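Mac Suibhne's Bench > Robots > Can they do the chores yet
Filed under: Automation, Home, Grumbles

10/7/19

Back from Toltton. Long drive, bad sandwich, writing this before I forget it all. Went to look at the Ellusar laundry setup because I keep being asked whether a machine will do the washing-up or the ironing or anything at all before we're all too old to care.

Short version: folding, sort of. Putting away, no. Stairs, forget it.

The rig is two arms on a rail, a bench top, basket in the corner. One job. Pick a thing out, flatten it, fold it, go again. The T-shirt is where the trouble starts, sleeves mostly. A towel has four corners and you know where they are. A shirt has a neck and a hem and two flappy bits, and it never lands the same way twice. 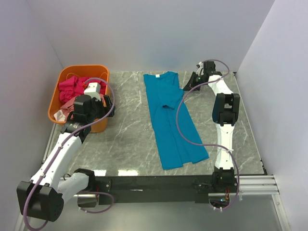 Is a T-shirt really that hard for a machine?

Harder than a car door, going by the people who do both. A door keeps its shape when you pick it up. Cloth slumps and hides its own edges, so the machine has to work out what it's holding all over again after every move.

Speed next. I was told up to 11 minutes for a shirt on a bad go. My nan would of done the whole basket and had the kettle on. But I saw the same thing tried a couple of years back and that one couldn't find the collar, so credit where it's due. The long folds are the good part now. A hand at each short end, bring it over, lay it down. Nice and square. I fold worse than that and I've had decades.
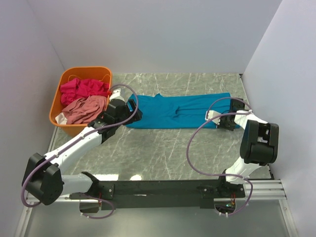 Would one of these earn its keep in a small laundry?

Not at the moment. The quote I was shown for hiring one from Zutley was 2,040 a month, and you still want a person there to sort the load and fish out the socks. For hotel towels all day long, maybe. For mixed family washing the person is cheaper and a lot quicker.

Other things I scribbled down, in no order:

1. Grip. Hard fingers on soft cloth. Fine for a thick fold, hopeless for lifting one layer off another, which is most of what folding is. I do it by rubbing finger and thumb together and never think about it. I'd love to see somebody crack that one. Also the fingers have to come down onto a hard bench without whacking it, so everything slows right down near the surface.

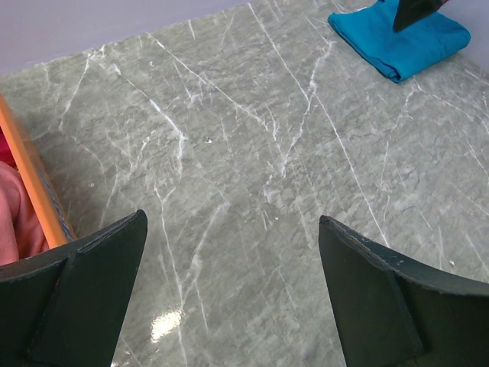

2. The pile. Getting one item out of a basket without dragging its mates along. Pink thing, other pink thing, bit of white, all scrunched up together. Where does one stop and the next begin? I'd have to tug it to find out, and so does the machine, and tugging takes ages. Then where to put the finished one so it's out of the way of teh next. Small bench. Two arms wanting the same bit of room. 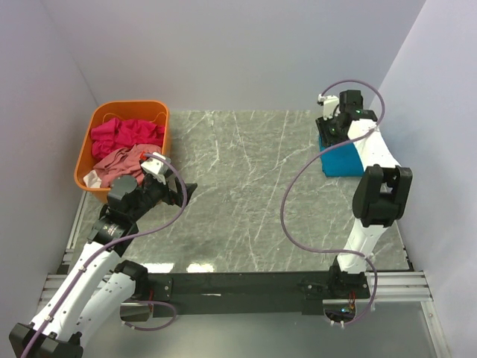 3. Shop floor. Different story. Bagging, boxing, same part same place, machines have done that for years and nobody writes blog posts about it. A house is 8 different jobs before breakfast and none of them where you left them.

Going back in May if they'll have me. Want to see a fitted sheet. I can't do those either.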